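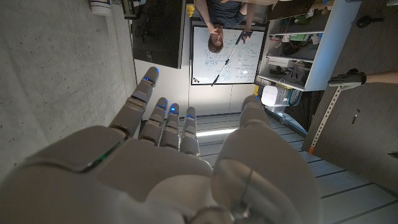
Maricica Nedelcu has been mending clothes for money since she was 19, first out of her mother's kitchen and now from a two-room shop on the main street in Standinwood. The sign over the door reads Nedelcu Alterations. She takes in wedding dresses and work pants, but most of what comes through the door is ordinary repair: split seams, worn elbows, coat linings that have given out under the arms.

"Zippers pay the rent," she says. "People will live with a missing button for two years. They won't live with a broken zipper."

She replaced 183 of them last year, a number she knows from the paper tickets she keeps in shoeboxes under the counter. The busiest month was March, when winter coats came in before being put away. She would like more customers to do that. Most wait until the first cold morning and then want the coat back the same day.

A full coat zipper takes her just under an hour. The old stitching has to come out by hand, and on a padded coat the filling shifts if the work is rushed. She charges $62 for a long coat, lining included. Some customers leave when they hear the price, and she doesn't argue with them.

"If the coat cost $200 and you like it, fix it. If it cost $40 and the cuffs are gone too, I'll tell you to keep it for yard work."

Nedelcu learned the trade from her mother, who sewed piecework for a uniform maker in Cloltwood until it closed. The two of them spent evenings at the kitchen table, one machine between them. Her mother did the sewing and she did the unpicking. She says she unpicked for most of a year before she was allowed to put anything back together.

"I was bored out of my mind. But you find out how a jacket is made when you take it apart. Which seam was closed last, where they cheated."

She still uses her mother's machine for denim. For everything else she has a newer one, bought used, and a serger that she describes as bad-tempered. Thread is sorted by color in a set of library drawers, with the blacks and navies in a drawer of their own near the window. She matches them only in daylight, after once hemming a pair of black dress pants in navy under the ceiling lamp and having to do them over.

On Thursday evenings she teaches a small class in the back room. Students bring something from home that needs work. The first lesson is a flat patch, sewn by hand, and the second is the same patch again on the other knee. Several people have stopped after the first week. One man came for a whole winter and now repairs tents.

Asked what she would tell someone who has never sewn, she thought for a while. "Buy good needles and throw them out when they're dull. And wash the thing before you bring it to me."

The shop is closed Mondays.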